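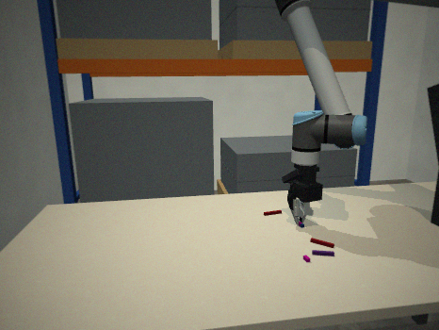

Hola a todos, y en especial a la gente de Bramex, que es quien paga la fiesta. Toca contaros cómo va el huerto de Troltstead y me pilla con las uñas negras, así que perdonad el tono.

Empiezo por el dinero, que sé que es lo que miráis primero. De los 2000 euros de la ayuda nos quedan 40. Se fue casi todo en el riego por goteo y en tierra buena, porque la que había allí era puro escombro (¡salían hasta azulejos!). Las facturas están escaneadas, menos la del mantillo, que me la han prometido para esta semana y que os mandaré en cuanto llegue.

En febrero os dije que tendríamos diez bancales antes del verano. Tenemos ocho. Los otros dos caen justo donde pasa una tubería vieja que no salía en ningún plano, y el ayuntamiento nos pidió no cavar hasta que vengan a mirarla. Siguen sin venir. He llamado cuatro veces y ya reconozco la musiquilla de espera — es espantosa.

Lo que sí ha funcionado, y mucho, son los tomates. Plantamos una variedad rosa que nos pasó Grigoris Dimitriou, del huerto de Andivwood, y en julio no dábamos abasto para repartir. Los calabacines, lo de siempre: hay vecinos que ya cambian de acera cuando me ven con la bolsa. Las judías se las comió el pulgón enteritas. Probamos jabón potásico, tarde y mal, y el año que viene pondremos capuchinas al lado a ver si se entretienen con ellas.

Los talleres de los sábados van a rachas. El de compost se llenó, el de poda lo tuvimos que suspender por la ola de calor y lo repetiremos en otoño. También quiero hacer uno de guardar semillas, que me lo piden mucho los mayores del barrio y me hace una ilusión tremenda.

Para lo que queda de año: habas, ajos, acelgas y arreglar la puerta de la caseta, que cierra a patadas. Si la ayuda se renueva, me gustaría poner un depósito para el agua de lluvia. Os paso presupuesto aparte.

Un abrazo y gracias por la paciencia.

Comentarios

Maricarmen: Los tomates rosas, de escándalo. ¿Guardáis semilla para los vecinos?

jotaele: Lo de la tubería viene de cuando estaba la fábrica. Preguntad en la oficina de aguas, en obras no saben nada.

Pili R.: Yo sí quiero calabacines, que conste.

Entradas relacionadas

Bancales elevados: lo que aprendimos en Andivwood
Cómo regar menos en agosto
Intercambio de plantones en la plaza Xenos
Informe de febrero del huerto de Troltstead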